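Floor clear-outs: your questions answered

I'm Hok-lam Hsiao and I run Tomley, which is me, a notebook and a lot of bin bags. I help people get their spare rooms and home offices back, starting with the floor. These are the things I get asked most, so have a read before you book (or before you have a go yourself, which I'm all for!).

Why do you always start with the floor?
Shelves are slow. You pick up one book, you start reading it, and there goes your afternoon. A floor gives you a result fast, and once you can walk across a room you feel like doing the rest of it.

How long does a session take?
3 hours is my usual for one room. I did one in September that went on until half past eight at night, but that had a piano in it.

Do I need to tidy up before you come?
Please don't! Everyone does it and then everything's in the wardrobe and I've got to get it all out again. Leave it how it is.

What should I have ready?
Two boxes or big bags, a marker pen and somewhere to put things that belong in another room. I bring my own labels, I buy them in rolls of 1,000 and I'm still on my second roll.

What do I do about cables?
Ah, the big one. Unplug what you're not using, then follow each cable from the plug end, not from the middle of the tangle. Coil it loosely, about the width of your hand, and put a tie round it. Adapters go in a bag with their cable – a plug adapter on its own will be a mystery by Christmas. If a power strip has to stay out, push it back against the wall with its lead behind it.

Where do shoes go?
By the door, in a tray or on a rack. If you kick them off by your chair every day then put a basket by your chair, I won't argue with you.

What about cloths, bags and little odds and ends?
I do these last. Cloths get folded or go in the wash. Bags get emptied, every pocket, then closed and stood up against something. Small things with handles go in a pot or a drawer together. A dark wood floor like this one shows up every white cable and plug, so it's easy to see what still wants picking up. 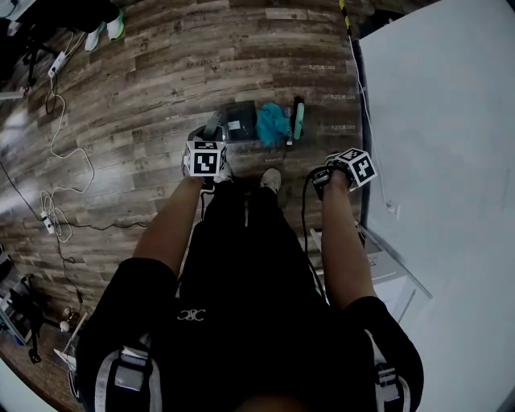 Can I mop straight afterwards?
Sweep or hoover first, and on wood go easy with the water. A well wrung-out cloth does it.

Will you take things to the tip for me?
One car load, yes. Anything bigger you'll need to book a collection for, and I can help you get it down to the front door.

Do you do garages?
Not in winter, sorry – I get too cold. Ask me again when it warms up and I'll come and have a look.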